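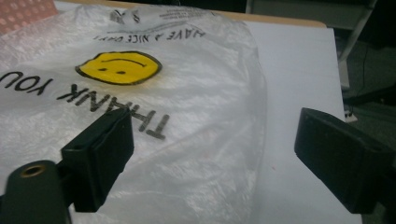
What does a fabric supplier contribute to a co-branded capsule collection?
The supplier provides the cloth, the finishing specification and the right to use its name on an inner label. Pattern, grading and retail price stay with the lead brand unless the contract states otherwise.

Unit 6: Fabric Partnerships in Menswear

1. Terms
Capsule: a short line sold apart from the main season. In this unit the working case is the Deltoritz travel line, 2 jackets and one overshirt cut in a Kleinschmidt wool blend.
Lead brand: the party that sells to stores. For the working case, Deltoritz.
Minimum run: the shortest length of cloth the mill will weave to order. Kleinschmidt sets 125 meters per color.

2. Order of work
The mill sends hand samples first. The lead brand picks a weight and a color, then asks for a sample length to sew. Ida Ruppert's notes on sample sewing (in the October reader) cover seam slippage and should be read before the workshop. Bulk cloth is ordered only after the fit sample is signed.
A change of lining after this point reopens the costing. A change of thread does not.

3. Labels and credit
Main label: lead brand only.
Inner label: both names, same type height.
Hangtag: mill name permitted once, on the back.
Till Wunderlich's draft contract leaves the hangtag out. Compare it with the Stonex version, clause 6, and mark the difference.

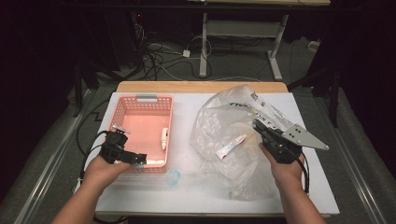

4. Costing
Cloth is charged by the meter, including shrinkage allowance. The deposit is 50 percent at order and the balance is due when the cloth ships. Label costs are split evenly. Unsold stock belongs to the lead brand.

Reading: Crabtree, chapter 2.

Contact: Haris Dogar, course office | © Flidirlow School of Fashion Business | Back to top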